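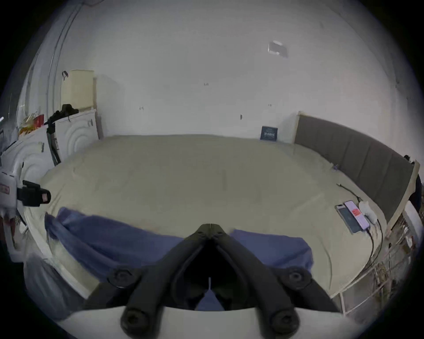 Print this thread | E-mail to a friend
Filed under: Manipulation > Learning from demonstration

nodley_rin
Results on cloth pickup with the hand-held gripper. 200 demos, wrist fisheye only, no depth. Grasp success was 60 percent on cloth over a duvet. Most failures were the fingers closing on both layers.

uvgate
60 percent of what? If Thắng Quách's split was used, the test folds overlap with training.

nodley_rin
Separate folds, same bed. We changed the cloth placement between trials.

pestier
Same bed is the problem – the policy can key on the headboard. Crop the background and rerun.

uvgate
Disagree. Cropping cost us 6 points on Agyeman, and the fold edges went with it.

nodley_rin
Will run both, 2 seeds each. Fingertips pressed down before closing in all demos, so contact height stays fixed.

pestier
Post the per-fold numbers too.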